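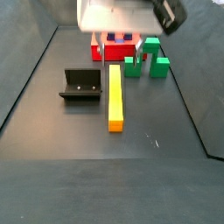 The gripper over the red block at the Kendville test bench, with the yellow bar and green arch on the floor of the enclosure.

KENDVILLE – Wurero has published the results of a side-by-side trial of two parallel grippers and two camera positions for small-parts handling. The trial was carried out at the company's Kendville workshop and finished in November. The full set of results is now open to customers and to anyone else who asks for it.

The trial compared Wurero's current gripper, the Rusu, with its planned replacement, the Tusto. Both were fitted to the same arm and run from the same controller, so that the only changes between runs were the gripper and the camera used to guide it. One camera was fixed beside the workspace. The other was mounted at the wrist.

Each pairing of gripper and camera was given the same work: pick up a colored block, move it and set it down in a marked position. Operators put the blocks back to their starting places by hand between attempts. An attempt was counted as failed if the block was dropped, if it landed outside the mark, or if the arm had to be stopped.

The Tusto made 485 attempts across both camera positions. The Rusu made 344, fewer than planned, after a worn cable took it out of service for part of the trial. Wurero has reported the results as rates for that reason and has not tried to fill in the missing runs.

With the fixed camera, the two grippers performed nearly the same on short blocks. The gap opened on long bars, where the Rusu was more likely to take hold away from the middle and let one end dip. Moving to the wrist camera helped both grippers on the long bars. It made little difference on the short blocks, and it was slower, as the arm had to pause for a second look before closing.

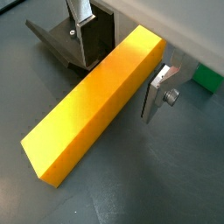
Vratislav Čierny said the wrist view had been more useful than he expected for judging the angle of a bar before the fingers close, but that he would not give up the fixed camera, as the close view is easily blocked once a part is between the fingers. He added that a shop handling only short parts could reasonably stay with the Rusu and a single fixed camera.

Wurero agrees with that advice and will continue to sell and service the Rusu. Spare fingers and pads will stay in the catalog, and the cable that failed is being replaced with a heavier one on all new units. Owners of older units can order the new cable at no charge through the Kendville service desk.

The Tusto will go to 12 customer sites for a longer trial before it goes on general sale. Those sites will use their own parts in place of the blocks and will report on finger wear, setup time and stoppages. Over 50 shops applied to take part, and the places have now been filled. A waiting list is open for a second round.

The results include the attempt logs, the controller settings and the drawings for the finger mounts. The logs list every failed attempt with the cause – dropped part, missed mark or stopped arm. Requests for copies, and for bench visits in Kendville, should be sent to the Wurero press office.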